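From: Ashraful Munshi
To: Evimon builders list
Date: 25/04/2019
Subject: Re: jaw screws and part bags

Rezaul Sivakumar wrote:
> Which screws do you use for the jaws? Mine become
> loose after 46 grips. And did you try thin film yet?

Hello Rezaul,

I use the same screws as in February, but now with a drop of glue. I reached 89 grips on the flat black panel before I had to tighten again. 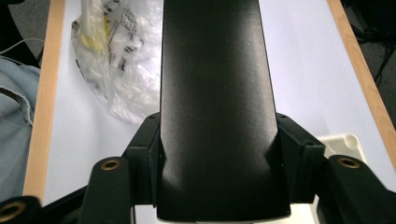

The stepped jaws hold the long edges well. I would still like a softer pad on the slanted face - maybe 2 mm of rubber. Do you have some left at Palamgate?

For thin film I take the crumpled bags that the parts come in. The flat fingers must close slowly, or they only push the folds.
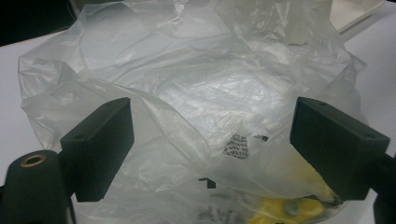 I set the closing speed to half and start with the fingers wide open. My settings file is in the Nelov folder, please correct it if you see a mistake.

Regards,
Ashraful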